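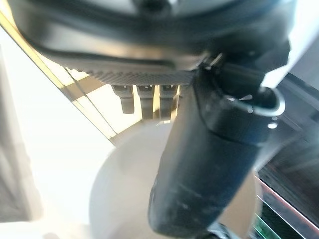
Three small grey tabs beneath the textured rim.

The Rurine Bundle Kit

Last updated: Saturday, April 21, 2018

Hello, I'm Brenda Cheetham, and I make the Rurine, a paper kit for putting together a court bundle when you haven't got a solicitor to do it for you. I spent a good part of my working life as a legal secretary at Boateng, mostly on landlord and tenant cases and boundary rows, and I must have punched holes in half the paper in the county. The biggest bundle I ever did by myself was 616 pages and the judge's copy had to go by taxi. So I have views on dividers!

The kit comes in a flat box and you get two lever arch files, 23 printed dividers, a pad of index sheets, a pad of chronology sheets and my booklet, which is stapled and lies flat on the desk. I've kept the booklet short (people are usually frightened when they open it, bless them) and it starts with the order your papers go in. Claim form and defence first, then any orders the court has made, then witness statements, then the letters and emails by date, oldest at the front. If your court has sent you directions, follow those where they differ from mine – yours are the ones that count.

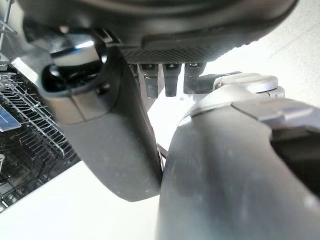 The dividers are the part I'm proudest of, and the part I get the most emails about. They're thick card, the tabs are wide enough to write on with an ordinary biro, and you can pull one out and move it without tearing the holes. I had the tabs cut in sets of three at different lengths, like the three black fingertips in the photo, the longest on the left and the shortest on the right, so your thumb finds the next one while you're looking at the judge. The old set had them all level and I used to fumble every time. If you bought a kit before December, yours will be the level sort, and I'm happy to send you a new set for the cost of the postage.

Page numbers go bottom right, in pen, once everything is in its final order and not a minute before. Do the whole lot straight through, one to the end, and don't start again at each divider. Make your copies after that. I can't tell you how many times I've seen it done the other way round and then a bank statement turns up.

There's a smaller version called the Andness, with one file and 10 dividers, and that does nicely for a deposit dispute or an unpaid invoice. Same booklet, same card. Mutow do the printing for both and the last run was 3,000 boxes, so there's plenty on the shelf.
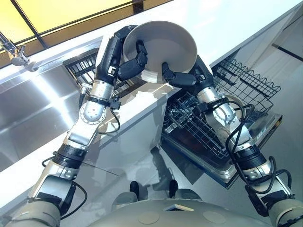
Cream ceramic bowl, held over a white countertop.

I should say I'm not a lawyer and the kit isn't legal advice. It won't tell you whether to bring a claim or what it's worth, and if you're not sure about a deadline please ring somebody qualified today. Refills of the index and chronology pads are sold separately, and unused kits can come back to me in the box for a refund, though not if you've written on the tabs.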